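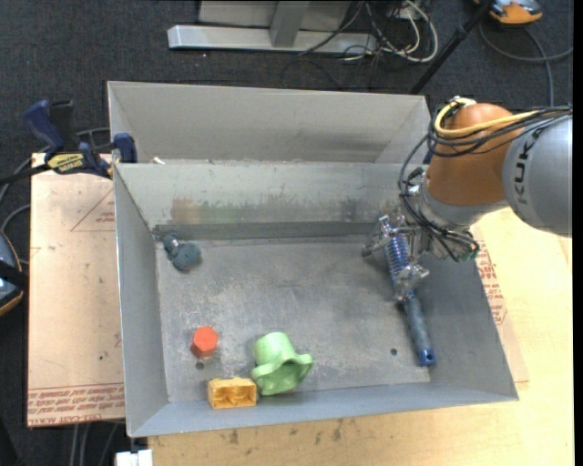 Raquel Cardoso wrote on 20th February:

Has anyone on the list had a proper go of the Sterklow picking kit? Their rep quoted us $550 a month on the evaluation plan, arm not included, and the brochure says it will handle "unsorted mixed goods straight from the bin". Our mixed goods are very mixed. I'd like to hear from someone who isn't on commission before I take it to Noreen.

Raquel,

We've had it at Plesum since December and I'm on no commission, though I did get a pen.

What you're paying for is the gripper, the software that decides where to put it, and a login to a portal that will ask you to change your password. You bring your own arm (ours is a KUKA) and your own bins. The brochure shows bins that have clearly never met a forklift. Ours are scraped grey sheet metal with sloping walls, and we clamp them down, a step that gets one line on page 70 of the manual.

On the picking itself, I've been pleasantly surprised. Chunky shapes are its favourite. Give it a hexagonal block or anything else with honest flat sides and it goes about its business like it's being paid by the piece. Long skinny things are where it earns its keep or doesn't. With a brush-type tool lying on a diagonal, it will usually take hold down the bristled part when I'd have gone for the handle, and Daithí spent a whole afternoon trying to talk it out of this through the settings before deciding the machine had a point. Anything with a flared rim lying on its side, expect some dithering.

Things I'd raise with the rep:

Corners. If an item is tucked hard against a sloping wall, the software will sometimes mark it "deferred" and leave it there. You can lower the wall clearance setting from 5 mm, but they'd like to be on the phone when you do.

Cabling. The kit comes with plenty of it and very firm opinions about none of it. Budget for a decent dress pack, or get used to a tangle beside the gripper.

Logging. The evaluation plan stops keeping pick records after 1,035 attempts. I asked why that number and was told it was "a generous allowance". Export early.

Support is good, for what it's worth. They answer emails in whole sentences.

Would I sign again? For the trial, yes — for the three-year plan, ask me once they've sorted the corners. If Noreen wants to bring a box of your worst stock over to our place, she's welcome to. We've got a kettle.

Cheers,
Saoirse Corrigan
Plesum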